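Workshop > Notebooks > Dye bench > Madder

12 Aug 2021
by Vija Luik

Madder again, and I'm finally getting somewhere! The last batch (the one from May, the sad salmon pink) has been bugging me all summer, so I pulled the Gurnum roots back out and started over with a proper soak. 50 grams of ground root in a mesh bag, left overnight in tap water, and I poured off that first bath in the morning. It comes out a nasty yellow-brown and I'm pretty sure that's what was muddying the color before. Bahman keeps his first bath for something or other, so I put it in a jar for him on the low shelf. It's labeled, please don't drink it.

Wool was the Rurberg two-ply, four small skeins, scoured the day before and mordanted with alum. I weighed it dry this time (430 grams for the lot, I'd been guessing at 400, which explains a few things about my alum). Then into the pot cold, everything together, and up very slowly. I wanted to hold it at 150 Fahrenheit and never go over 160. Our hot plate has opinions about this. Turn it to three and it sulks, turn it to four and it runs away from you, so I spent most of the morning nudging the knob and reading the thermometer and nudging it back.

Skein one came out after half an hour, a soft apricot. Kamran likes that one best, which I don't get at all, but fine, he can have it. Skein two was a proper orange. Three and four stayed in for the full two hours and then I turned off the heat and left them sitting until after lunch. Four had a pinch of chalk in its own smaller pot (same root, same water, split off at the start) and wow, what a difference. It's a real brick red, close to the old Arroyo sample card on the wall, the one I've been chasing since forever. Three is nice enough but it leans orange next to it.

Things I'd change: stir less, I got a little felting on skein two. Tie the figure-eights looser, there's a pale band on three right where the yarn was pinched. And write down the chalk by weight, you goof. A pinch is no help to anyone, me included.

Still to do: wash test on all four with the plain soap, then a strip of each in the south window with half under cardboard. I also want to try the leftover bath on the Hirar linen. It's probably close to spent but I hate dumping it, and a pale peach would be pretty for the lining.
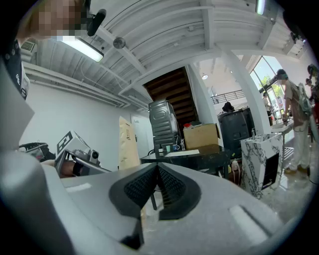
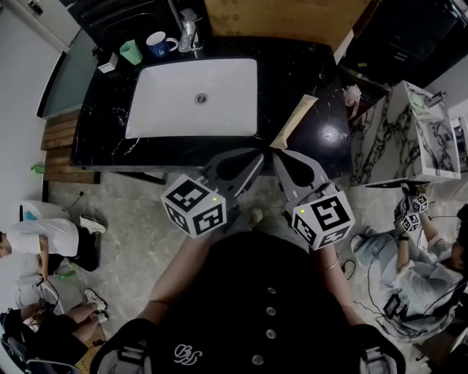

Kourosh read this over before I'd even closed the notebook and told me the chalk can't be the whole story, as our water is so soft that any lime at all would push the red, and that I should run the same root with a bit of hard water from his well before I go crediting the recipe. He'd also keep the small pot ten degrees cooler and see if the red still holds.

Last updated by V. Luik, same evening, skein weights corrected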